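Ticket 341 – Washer stops mid-cycle, drum full of water
Opened by: Lies Lambrechts
Assigned to: Siebe Nijs
Status: Waiting on part
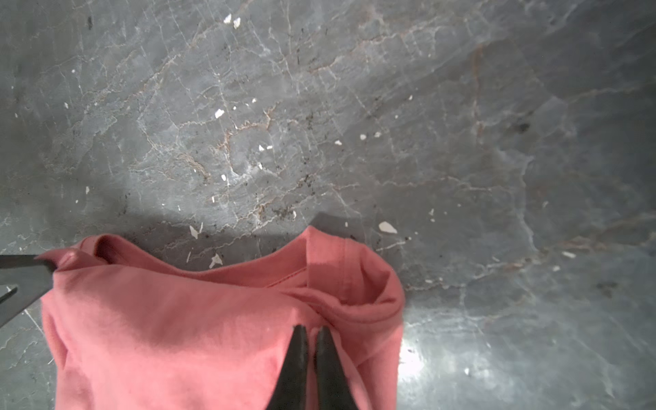
Attachment 1: pink garment on the floor

Reported problem
The Trumell washer in the Maes building stops before the final spin. Display shows E2. Door stays locked. Started in August on the cotton program only, now does it on every program except rinse.

1 December 2020, first visit
Drained by the hose at the front. Opened the filter and found lint and one shirt button. Cleaned and refitted. Ran rinse and spin empty, no fault. Ran a cotton cycle with a half load and got E2 again at the drain step.

Checked the drain hose for kinks, none. Standpipe height is within the manual. Ran the pump by itself from the service menu – it hums, turns for a few seconds, then stalls. Took the pump out. Impeller is loose on the shaft and slips under load.

Parts
Drain pump ordered from Felau. They only had the old bracket in stock, so the new one ships from Pindalholm.

Reply from Lies Lambrechts
Can we keep using rinse in the meantime? Two tenants are asking. Also, does the filter need cleaning more often than we do it now?

Reply from Siebe Nijs
Please leave it off until the pump is in. Rinse uses the same pump and you could end up with a locked door again. The manual says to clean the filter every 200 cycles. The counter was just over 1,000 and I don't see a filter cleaning in the log, so I've added one to the sheet by the door.

Next step
Fit pump, run cotton with a full load, then close the ticket if E2 stays away.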